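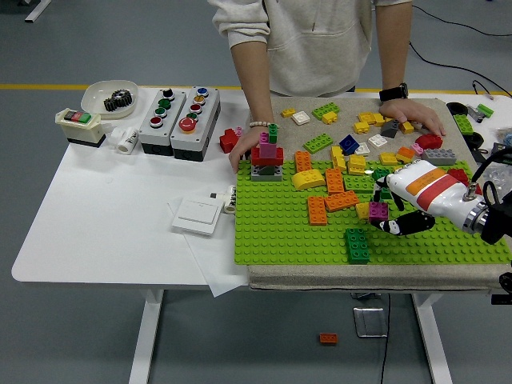
I got to the Kedberg open day a bit after nine, which was lucky, as by ten you couldn't get near the coffee. Ileck has the whole ground floor there now and they'd opened up the manipulation lab, so I skipped the welcome talk (sorry!) and went straight in.

Ya-wen Shek was showing people the planner. It's called Yip, and it sits between the perception stack and the arm controller. The brick table is their favourite test because the bricks come in every colour, they land at silly angles and they hide each other. Yip keeps a list of grasp candidates, some 500 of them on a messy table, and throws out anything that would bump a neighbour or the baseplate. Then it rescores what's left every 100 milliseconds. I asked what happens if a person's hand is in there too, and she said hands are just another obstacle with a much fatter safety margin. Fair enough!

My favourite bit was the replay viewer. You scrub back through a run and see which grasps it considered and why it dropped them, all colour coded, and there's a text log underneath that I could read without help. I'd love that at work. Our debugging is mostly swearing at a terminal.

They were frank about the weak spots as well. Bricks standing on end still confuse the pose estimator, and the build I saw had 153 open tickets, a fair few of them about calibration drift.

I had 5 minutes left for the Ekberg stand upstairs and spent them in the queue for the lift. Next year, stairs.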